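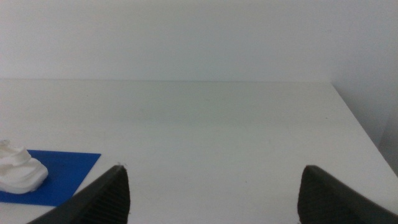 Thursday, December 28, 2023

I cancelled the storage unit in Trarham this week. I had it for longer than I meant to. The plan was to keep things there until April while I found somewhere bigger, and then I stayed in the small apartment and kept paying.

The rent on the unit was 70 dollars a month when I signed up. It went up twice. I looked back through my bank statements this morning and added up everything I had paid them, including the lock they make you buy, and it came to $1,605. I could have replaced everything in there for less than that, apart from the photo albums and my grandmother's sewing box.

Clearing it took two trips. The first load went to the thrift store in Jilildale, which takes furniture if you call ahead and will help you carry it in from the curb. They took the bookcase, both lamps and the kitchen chairs. They would not take the mattress, so that went to the county dump, where you pay by weight and wait in a line of pickup trucks.

The second load came home with me. Thirteen boxes, most of them labeled "misc" in my own handwriting. I stacked them in the hallway and told myself I would do two a night after dinner. I did one the first night and none the second, then got through most of the rest yesterday because I was tired of walking sideways to the bathroom.

What was in them, as far as I can remember: cables for phones I no longer own, a set of towels that smelled like the unit, tax papers going back further than anyone needs, a waffle iron, Christmas lights (too late for this year), and a lot of paperbacks. I kept the waffle iron. The towels have been through the wash twice and still smell, so they will be rags for the car.

The paperwork was the slow part. I kept the last seven years and shredded the older ones. My shredder overheats after a few minutes and has to rest, so I read old letters in between. I found the lease from my first apartment, unit 1003, with a page of notes about the radiator stapled to the back.

Closing the account was easier than I expected. You sweep it out, take your lock off and email them a picture of the empty floor. The last payment comes out in a few days and they don't prorate.

There are still three boxes in the hallway. One is all albums and I want to go through it with my sister when she visits. The other two are paperbacks, and the used bookstore doesn't open again until after New Year's.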